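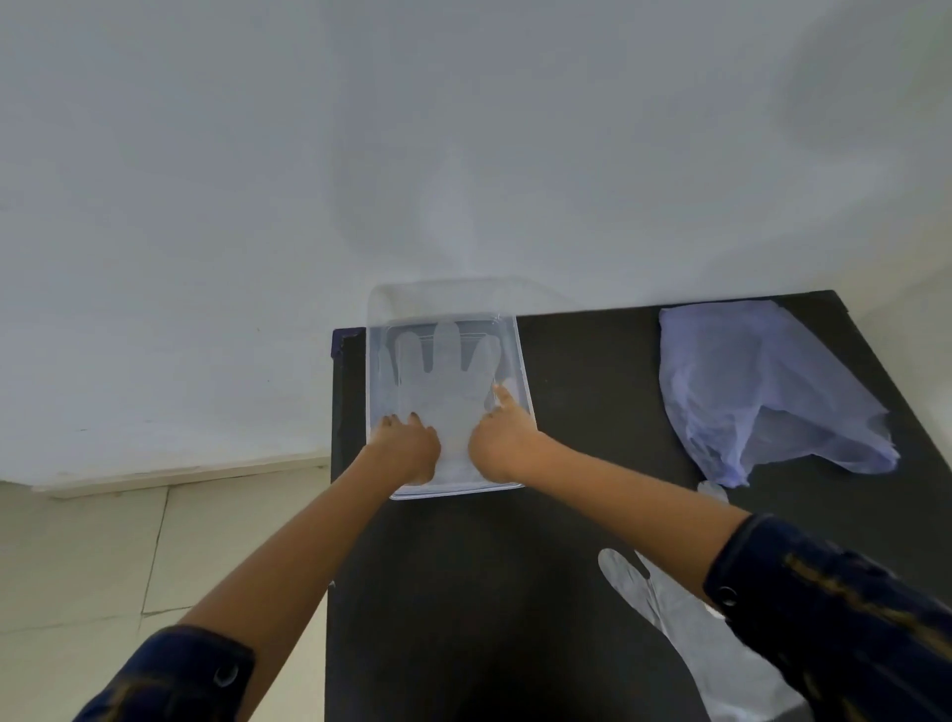 Search the Treseo guide... Go

Filed under: Getting started > Your first trip > Building a day

5. Building your first day in Treseo

Your account is set up, your home currency is chosen and your map is downloaded, so now comes the fun bit! This section takes you from an empty trip to a proper day out, with somewhere to sleep at the end of it. We've used a long weekend in Boltard in February as the sample trip, and you're welcome to copy it exactly the first time through.

Before you begin

You'll need your arrival time, the address of where you're staying, and one thing you'd really love to do. One is plenty. Treseo is happiest with a day that has room in it, and so are most travellers we've met.

Note: If you skipped section 4, go back and download the map now. The steps below work without it, but walking times won't show.

Adding your base

1. Open the trip and tap Add base.

2. Type the address of your hotel, flat or campsite. If the street isn't recognised, press and hold on the map until the green pin drops, then drag it to the front door.

3. Enter your check-in time. For Boltard we've used 3 pm.

4. Tap Save. The pin turns into a little house and every walking time in the trip will now be measured from it.

Caution: Changing your base later moves all your walking times, including the ones you've edited by hand. Make a copy of the trip first (Menu > Copy trip) if you're still choosing between two places.

Adding your anchor

The anchor is the one fixed thing in the day: a table booking, a ferry, a museum slot. Everything else bends around it.

5. Tap the plus sign on the day and choose Anchor.

6. Pick a start time and a length. We've gone for lunch at the Clegg market hall, starting at half past twelve and lasting an hour and a half — do give yourself the full time, the pie stalls get lovely long queues.

7. Switch on Lock. A locked anchor can't be nudged when you move other stops about.

8. If you have a ticket or booking code, paste it into the Notes box. You can fit 1000 characters in there, so there's room for directions and the name of whoever took the booking as well.

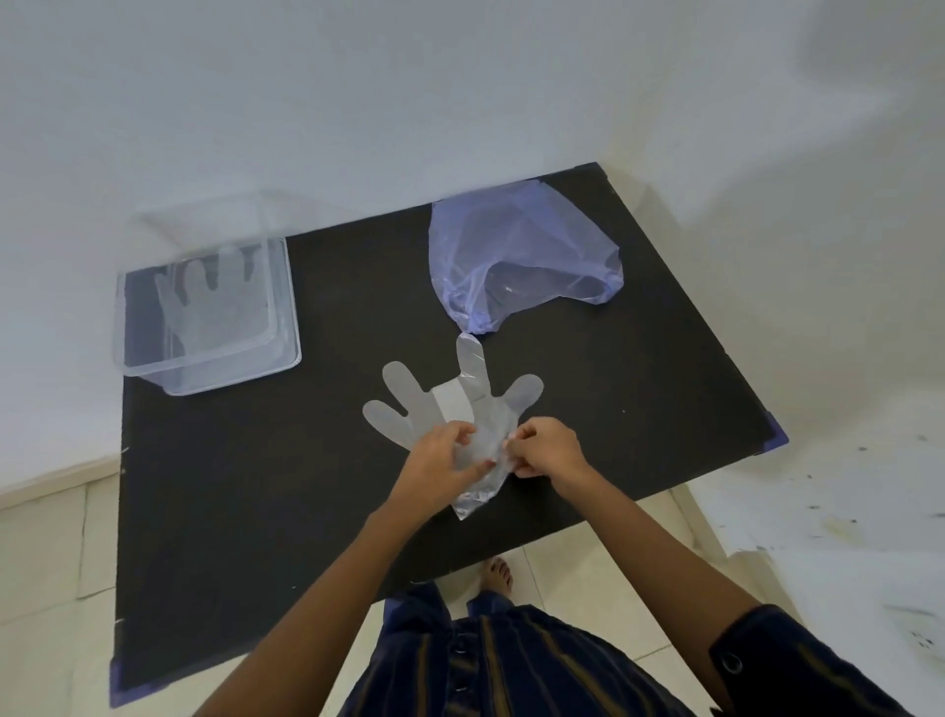
Filling in the loose stops

9. Tap Nearby to see places within walking distance of your anchor. Drag any you like into the day, in any order you fancy.

10. Leave their times blank. Loose stops float, and if you spend the whole morning over coffee Treseo quietly slides the rest along for you. It's our favourite part of the whole thing!

11. To take a stop out again, swipe it left. It goes into the Maybe drawer and stays there for 96 hours in case you change your mind.

Note: Buses and trams are only shown if you've ticked Public transport in your map settings. In Boltard the one to look out for is the 305, which runs from the station up to the old harbour and gives you a marvellous view on the right-hand side.

Caution: Opening hours are the ones places send us. For small museums and family cafés, check with them before you set off, especially out of season.

Sharing the day

12. Tap Share and choose View or Edit. Someone with View can see the day but can't move anything. Someone with Edit can move everything except your locked anchor.

13. Send the link. Your friends don't need an account to open it.

Wendy Furnival, who wrote the first version of this guide, shares hers as View with her sisters and as Edit with her husband. Ashley Bramwell does all of his as Edit and has ended up on some smashing days he'd never have planned himself. Try both.

If you'd like to add an overnight crossing, such as the Bestska ferry, carry on to section 6, where a day is allowed to run past midnight.

Related pages
Downloading maps before you travel
Days that run past midnight
Emptying the Maybe drawer
Copying and merging trips
Splitting costs with friends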